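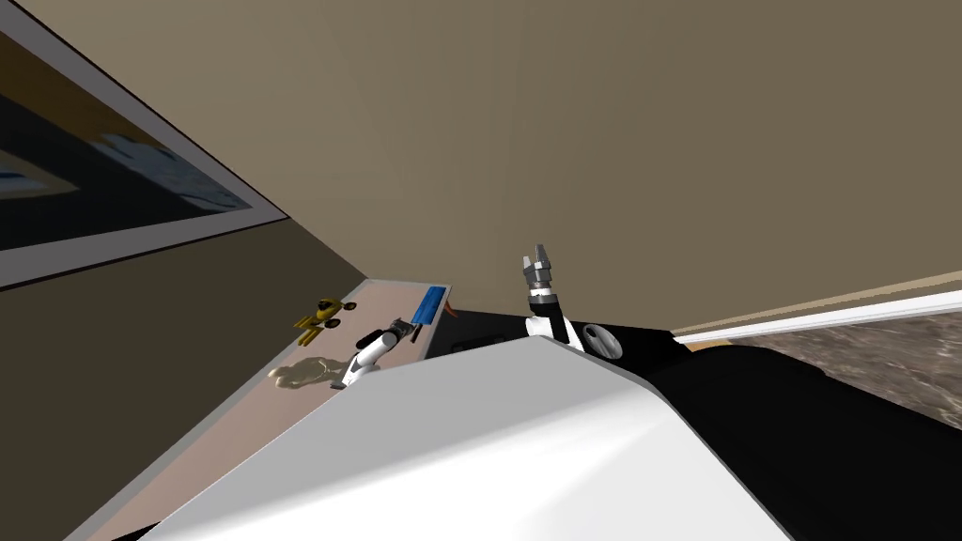
A simulated shelf can't teach a kid what a stripped screw feels like, one reader wrote to us after the Jadon School robotics club announced it was going all-virtual for this year's Shabalala Cup. The club has heard that complaint before, and its answer so far has been a scoreboard.

On Tue 1 December the Pillumside students posted 547 points in the cup's online qualifying round, enough to put them through to the final. They did it without a physical robot. Everything runs in Erodach, a simulator the school licensed in July for $1599, and the two-armed machine the students program exists only on their screens. The task is household tidying: reach a shelf, pick out the right item, put it where the rules say it goes.

The number sounds good. What it means is harder to say. The cup had 77 entries this year, and the organizers have not published how many of those teams finished every run. Points are given for getting an arm close to an item as well as for picking it up, so a team can build a respectable total and leave the shelf about as messy as it found it. The club's own write-up gives one overall score and no breakdown.

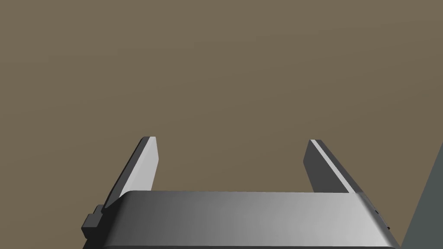
Grasping is where most of the doubt sits. The club says it spent much of the fall on its gripper code and calls the results "very encouraging," without giving a success rate. Teams are allowed to restart a failed run up to 5 times, and only the best attempt counts. We would like to see the other attempts. A pair of gray fingers standing wide open over plain brown, with nothing between them, tells a visitor very little about whether the code can hold on to a sponge. Neither does a best-of score.

None of this is the students' fault. They wrote the code, they learned to read an error log, and several had never programmed before this year. But the school has been telling parents that the program prepares students for "real robotics work," and that is a big claim to hang on a qualifying round with no hardware in it.

The final will also be held in Erodach. The school says it may look at buying a small real arm next year, though there is no money set aside for one yet. The full run logs have been requested and will be posted with this story if the club releases them.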